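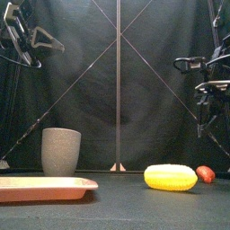
Nishimura

Kadura two-arm table, kit for self-building
Page changed: 27/02/2019

The Kadura is a table with two robot arms that you can build at home or in a shared workshop. I made the first one in Urkmont, in our shared workshop, and the kit contains the same parts I use there myself.

A vertical metal post stands at the back of the table. Two cables cross at it, and each one has a turnbuckle near the lower end. Please tighten both sides by small steps, first one and then the other. If you pull one side completely before the other, the post will lean and you must begin again. I did this mistake in January and lost an evening with it.

The black curtain behind is not in the kit. Any heavy dark fabric is good. For first exercises I recommend light objects with different shapes: a toy corn, a cup, a shallow tray. The corn is more difficult than it looks, it likes to roll when the finger touches it too high.

In the kit:
Post with foot brackets and rear bar
Cables, turnbuckles and anchor brackets
Mounting plates for both arms
Bag of screws (5 mm hex key is included)

Not in the kit: arms, grippers, tabletop, power supply.

Weight of package: 11 kg
Price: 304 euros, with arm cables of the Ralturura type 400 euros
Delivery takes around three weeks, as I cut the bars only after the order.

If your table is thicker than a usual kitchen top, please write to me before ordering. Longer screws cost nothing extra.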